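Drondham Robot Club > Members > Workshop Tips > Gripper bench

Team | Build log | Tips | Parts list | Sign up

Gripper bench tips: what we keep having to tell new people

Typed up fast before the August meet, so forgive the mess. Add your own at the bottom of the shared copy, don't email them to me, I lose emails.

This is for the hand-held grippers and the pick and place event. Drive base tips are on the other page.

Pads first. Always. Wipe the finger pads before you start, again at half time. Damp cloth, drop of dish soap, let them dry in the air. No window cleaner, leaves a film and then everything slides. No paper towel either, the lint gets in the texture. Old T-shirt is best.

If a pad is peeling at the corner, stop and reglue it. Don't "just do one more run". Thin layer of contact cement on both sides, wait till tacky, press, clamp with a clothespin overnight. We have a whole bag of clothespins in the Stostgate bin (the gray one, second shelf, label fell off).

Pivot pins: check for wobble with your thumb. A tiny bit of play is fine. If it clicks, tell somebody. Do NOT oil it. Oil walks down the finger and onto the pad and then see above. Dry graphite, soft pencil works, rub it on and work the fingers open and shut.

Home practice. You don't need the competition mat. Use a desk with normal stuff on it, really. The kids who practiced on a bare table at the Requena qualifier had a rough day when the judges put clutter down.
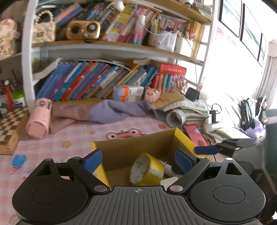
Practice box on a desk. Tape roll on its side, smaller bits next to it.

A box with sides is harder than a flat table, so start there once you can do the flat table most of the time. Things that help:

- Open cardboard box, flaps tucked out or cut off. Flaps catch your knuckles and the fingers both.
- Tape the bottom of the box to the desk, two loops of masking tape underneath. Otherwise it scoots.
- Tape roll is a great first object. Big, grippy, hard to break. Grab across the width first. Then try it by the rim, one finger in the hole, much harder.
- Flat things last. Flat things against a cardboard wall are the worst. Tip the gripper, get one pad edge under, then close slow.
- Nothing glass. Nothing with a lid that isn't screwed down. Ask my carpet.

Two grippers at once: agree who goes first. With one person on both, keep the idle hand back behind the box rim till you need it, you'll stop knocking the fingers together. Say it out loud if it helps, "left in, left out, right in". Feels dumb, works.

Slippery tablecloth? Put a rubber shelf liner under it, the holey kind. Cut it a bit smaller than the cloth. Pull the cloth tight and clip at the table edge with binder clips. Clips on the far side, or you'll hook your sleeve on them every time.

Sleeves! Roll them up. Bracelets off. Hair back.

Light. Side light from a window makes a hard shadow in the box and you misjudge the depth. Pull the curtain half way or turn the box so the open part faces the light. A desk lamp straight above is good, but tie the cord back.

Practice log. Ionuț Zamfir started this and it's the reason we got anywhere at Imia. Index card, one per session. Write down the object, how many tries, how many drops. That's it. 26 tries is a session, then rest your wrist. He did 260 on the same roll of tape over the spring break and by the end he could do it while arguing with his brother. Drops only count if it leaves the pads before it's over the target, a bounce out of the target is a placing error and goes in the other colum.

Wrists: sore means stop. Shake out, make a fist, open wide, do that a few times. Don't hold the gripper up between tries, set it down on a folded towel. Pads not touching the towel.

Cardboard dust. Builds up in the box faster than you think and gets on the pads. Tip it out over the trash, go over the inside with a lint roller. Change the box when the corners go soft. Grocery store will give you more if you ask before 3.

Storing the gripper: fingers slightly open, never squeezed shut, the pads take a set. Shoe box is fine. Not in the car in summer. Glue goes soft, we lost a pair that way.

Bring to the meet: your gripper, shoe box, log cards, T-shirt rag, spare pads, pencil, snack. Spare pads are in bench drawer 47, take one set each, write it on the sheet. Please write it on the sheet. Last time more than half were gone and the sheet had one name on it, mine.

Still need from somebody: a better way to label left and right pads. Sharpie rubs off. Nail polish was okay for a week or so then chipped. Paint pen maybe?

Doors open at 9, bench check right after, bring it clean becuase there's only one sink.

Drondham Robot Club | Contact the bench team | Back to top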